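4.2 Stamping with a held tool

In the second experiment, the policy must press a stick onto a paper target and lift it again without bending the paper. We trained with 30 demonstrations from the Jarnov set and tested 12 starting poses of the tool. The wrist view is the only visual input in this part. 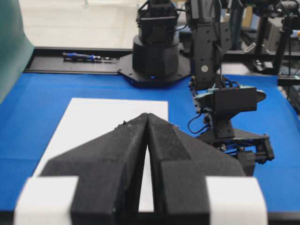
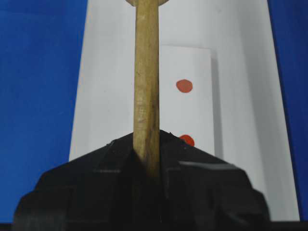
Figure 6. Wrist views from the stamping experiment. First: the gripper with the sheet on the table. Second: the gripper with the wooden stick.

Contact error is measured between the center of the commanded point and the center of the mark, in the plane of the paper. The fingers of the gripper take a large part of the lower half in both views, and in the second view the lower of the two red-orange dots is already partly covered by them. For this reason we do not use the last image before contact to estimate the target. The estimate is kept from 9 steps earlier, and the arm follows it without correction. The Trovmont baseline continues to update until contact, and its error grew when the target was hidden. We did not change the other settings of the baseline.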